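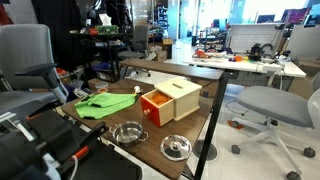
Wirwood is looking for people to sit in on the repeat of our tabletop arm tests, plus one paid part-time safety observer. Posted July 16, 2022. Reading time: 3 minutes

Quick version: the arm did something it shouldn't have in the last round. We stopped. We want to start again with more eyes in the room, and with people who did not build the thing.

What went wrong. During a drawer task the arm lost its joint reading on the wrist and kept pushing when it should have held still. Fault code 404 on the log, which we had seen before and put down to a loose connector. Stop button was pressed, arm took longer to quit than the spec allows. No one hurt. A drawer got wrecked and the operator had her hand nearer than she should have. That last part is why you are reading this.

Since then: wrist connector replaced, stop circuit rewired, speed limit lowered, Gultico came in and went through the controller settings. We went back over 652 old runs and found the same fault in 15 of them, mostly short ones that no one wrote up. They should of been written up.

Who we need

Participants. Adults, no experience needed. You teach the arm household jobs by guiding it with a hand controller: folding a cloth, opening and closing a small drawer, putting a lid on a pot. Sessions are two hours with a break. You get the safety talk first and you can leave any time and still be paid for the session. $100 per session, paid same day.

Not a fit if you have a pacemaker or other implant, or can't stand for 20 minute stretches. Ask us if unsure.

Safety observer. Part-time, three afternoons a week, through December. You hold the second stop button and you do nothing else. No phone, no laptop, no helping out with the props. You write down every fault, even the boring ones, and you can call off a session without asking anybody. Your log goes to Sartori, who are doing the outside review, and not through us first.

Useful for the observer job:
- time around machines of any kind, shop floor, warehouse, farm, lab
- plain clear writing
- OK with telling an engineer no
- lockout training a plus, we will pay for it if you dont have it

House rules for everybody: closed shoes, hair tied back, no loose sleeves or lanyards. Stay behind the floor tape when the arm is powered. Chairs get moved back before power on.

Where: the Melberg building, second floor, ring at the side door. Elevator works. Parking in back is free after noon.

To apply: email the front desk with a couple of lines about yourself and which one you want, participant or observer. No resume needed for participants. Observers please send one, plus one reference. We answer everybody, might take a week.

If you were in an earlier round and saw the arm do anything odd, please write in too, even if you don't want to come back. We want those reports.

Related
Incident summary: wrist fault and slow stop
How we pay participants
Open positions at Wirwood
Safety talk handout, revised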